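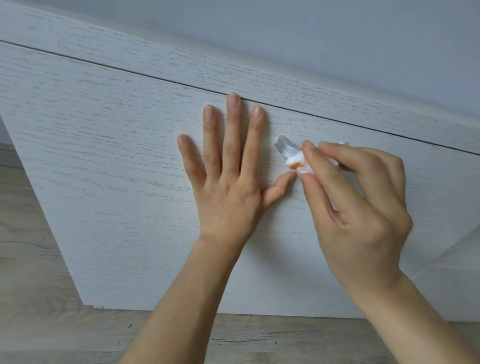

## Kuketti bow handles, 112 mm, grey: review after a kitchen refit

Reviewed by Iresha Thambiah, 08/11/2022

Handles are sold by the distance between screw centres, and the first thing to check on any old kitchen is whether that distance matches anything still on sale. Mine did not. The old Alent units were drilled at 100 mm, a spacing most shops have dropped, so every front had to be filled and drilled again for the Kuketti bow handle in its 112 mm size.

**What is in the box**

Each handle comes in a paper sleeve with two M4 machine screws and no instructions. The screws are 25 mm long, which suits an 18 mm front. On thicker fronts, or where a drawer has a separate inner box, they will not reach and longer ones must be bought separately. Kuketti does not list the screw length on the packet. It should.

**Fit**

I measured spacing on every handle before drilling. All but one were within half a millimetre. The odd one was nearly a millimetre over and bound on the second screw until I opened the hole slightly from the back. The threads are cleanly cut and took the screws by hand for the first few turns. The feet sit flat, with a small lip that hides minor chipping at the hole.

I used the Bajwa drilling guide, a flat plastic template with steel bushes. It is accurate enough, though the fence is short and rocks on a rounded edge. Clamp it. A scrap block held behind the front stops the bit from breaking out of the inner face.

**In use**

Clearance behind the bow is 24 mm at the middle. That is comfortable for most hands and tight in oven gloves. The curve has no sharp underside, and pockets do not catch on it as they did on the square bars I had before.

The finish is a satin powder coat. It hides water spots well and shows grease badly, mainly on the underside where fingers pull. Warm water with a drop of washing-up liquid clears it. Cream cleaner left a shiny patch on my test piece within a few strokes, so keep it away from the coating. Wipe dry around the feet, where water tends to sit.

Fitted in February, all are still in place. Two on the heavy pan drawers worked loose in the first month. A spring washer under each screw head cured both.

**Price and supply**

I paid £48 for the set from Nevotbridge, delivered. A comparable steel set was £80. The steel would probably outlast the coating, but the edges were rougher on the sample I handled.

**Rating:** four out of five. One mark off for the missing screw length and the handle that was out of tolerance.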